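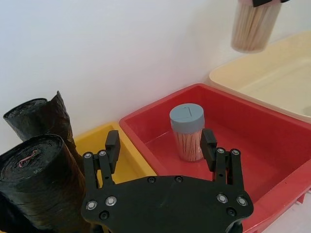
Toothpicks in the red tub. The bin bags are still waiting to be told where they live.

Small stuff, big cupboard: sorting the odds and ends by tub

Every kitchen has a shelf where the toothpicks go to be forgotten. Ours also had cocktail sticks, birthday candles, freezer clips and enough rubber bands to restring a piano, and I bought more of all of them every few months on the grounds that we had run out. We had never run out of anything. In October I emptied the lot on to the table and started again with a set of coloured plastic tubs, and I am now unbearable on the subject.

Pick tubs with a wide rim
You will be pulling these out with one hand while the other stirs something. A wide, flat rim gives your fingers a proper hold, and it takes a strip of masking tape nicely if you want labels. Round tubs look friendly in the shop and waste every corner of the shelf. Mine are rectangular.

One colour, one job
Red is for anything that goes near food but isn't food: toothpicks, skewers, cake cases. Yellow is for wrapping and tying. Cream is for spares, meaning the second jar of whatever is already in the red tub. You can choose your own colours, but write them down on the inside of the cupboard door. Other people in the house will not absorb the system by standing near it.

Keep toothpicks upright, in something clear
The cardboard box they come in lasts until the first damp teaspoon. A clear jar with a lid is far better, and you can see how many are left without shaking it next to your ear like a maraca. If you are filling a jar yourself:

Wash the jar and leave it open overnight. Any damp left inside goes straight into the wood.
Tip the jar to one side and slide the toothpicks in by the handful. Dropped in from above they cross over each other and you will be there until teatime.
Fill it until they stand up by themselves, then stop. Cramming in the last 19 means nobody gets one out without bringing a dozen friends along.

Check the lid before you trust it. Take hold of the jar by the top, over the tub, and lift. Better a shower of toothpicks into a plastic tub than behind the cooker, where I believe I still have 52 of them.

Bin bags: out of the tubs
I tried. A roll of bin bags takes up the space of everything else you own and unrolls itself out of spite. Stack the rolls beside the tubs, and put an elastic band round whichever one you have started. Keep two rolls on the go if you use two sizes, and put a dot of nail varnish on the cardboard core of the big ones. I used to find out which was which halfway down the garden path.

Leave some empty space
A tub filled to the brim on day one is a tub with a heap on top by Christmas. My spares tub is mostly bare plastic and I have learnt to leave it alone. When it starts to look full, that is the week to stop buying spares.

The Friday look
Before the shopping list gets written, I have a look in each tub. It takes less time than boiling an egg. Anything that has wandered goes home, and anything in the spares tub comes off the list. There is always one item that belongs nowhere – currently a very small key – and it goes in the yellow tub until somebody asks.

Cleaning
Warm water, a drop of washing-up liquid and a soft cloth. Scouring pads take the shine off glossy plastic and then the scratches hold on to crumbs. Dry the corners with a bit of kitchen roll. Sticky patches from old labels come off with cooking oil – rub it in, leave it for 30 minutes, wipe, then wash again.

Next time: the drawer with the batteries in it. I have been putting this off.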